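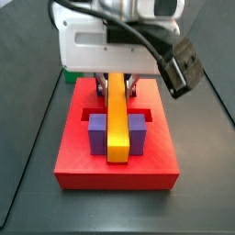

September, bench notes, slot block set

Third version of the block puzzle for the Brullmont order. Base reprinted overnight in the red Nassar filament, 40 percent infill, top face sanded with 800 grit until the layer lines stopped catching a fingernail. The purple cubes stand upright in the slot, one on each side of the yellow bar, and the bar runs between them with next to nothing to spare. That spacing is the thing to watch on this version. On the last one I left the cubes too much play and they leaned in toward the middle, so the bar had to be wiggled past them.

Changes from the last base: slot walls moved in a little, floor of the recess left alone, small chamfer on the inside of the front channel. Outside dimensions are the same, so it still fits the Liltach tray. The chamfer is hard to see once the bar is in place but you can feel it with a fingertip.

Parts made so far: 6 bases, 6 bars. Cubes came off the plate in one batch and still need their bottom edges cleaned up. Two of the bars have a burr on the end face from the cutoff. Do those with the flat file, not the sander - the sander rounds the corners and then the end looks chewed.

Color note. The yellow comes out more orange at the end of the bar than along the top. Same spool, same settings. I put it down to the cut and I don't plan to chase it.

Fleltska wants the pieces to come out by hand without tools. Bar is no trouble. Cubes are a tighter fit and I'd like a second opinion from someone with bigger fingers than mine. If they're a pain, the easy fix is to make the cubes slightly taller and leave the base as it is.

Still to do: check the channel width on the remaining bases, weigh a full set for the shipping label, order more 800 paper. Gauge blocks are back in the top drawer, left side.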